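A thread for anybody who just had a contractor do work on their house and then got a letter with the word "lien" in it. Get a coffee, I run long. 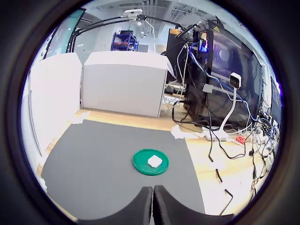 Can a subcontractor you never hired put a lien on your home?

In most states they can, even if you paid your general contractor every cent, so the thing to look after is proof that the money reached the people who did the work.

I spent a lot of years handling lien paperwork for a mid-sized builder before I went out on my own, and I still get more messages on this than on anything else. People are scared when they write to me, and I get it. It's your house!

So, the short version of how it goes. You hire a general contractor (call them the GC). The GC hires a tile sub, a roofer, maybe buys lumber from a supply yard. If the GC gets your check and doesn't pass it along, the tile sub is out the money, and the law in a lot of places lets them make a claim against the property they improved. Yours.

One that stuck with me: a couple in Tindmont redid a kitchen through an outfit called Prarneo. Lovely work, by the way. They paid in full in December and thought they were done. Then the countertop shop, Misorel, recorded a lien for slabs it said it was never paid for.

They had all their bank records in a folder, beautifully organized, 47 pages. What they didn't have was a single signed lien waiver. Bank records show you paid the GC. They say nothing on whether the GC paid the shop, and that was the whole fight.

A lien waiver is a short form, usually a page. The sub or supplier signs it and gives up lien rights for the amount paid. There are 2 flavors you'll see most, conditional (good once the check clears) and unconditional (good the minute it's signed). Ask for the conditional one when you hand over the check and the unconditional one after it clears.

Now, those letters that come early in a job, often called a preliminary notice. Please don't panic and please don't toss them. A notice like that isn't a lien. It's a sub saying hello, I'm working on your place. Keep every one, and you've got a ready-made list of who owes you a waiver later.

If a lien does get recorded, look at the dates first. Claimants have deadlines to record and more deadlines to sue, and they change a lot from state to state, so I won't throw numbers at you. Take the recorded copy to a construction lawyer near you before you pay a second time for the same countertop.

The Tindmont folks did that. Their lawyer, over at the Dela Peña office, found Misorel had missed its notice window, and a release was recorded 7 weeks later. I was so happy for them I did a little dance in my kitchen (which has laminate counters, paid for long ago).

Next time I'll get into joint checks, which I love and most GCs grumble over. Send me your questions in the meantime, I do read them all, it just takes me a while.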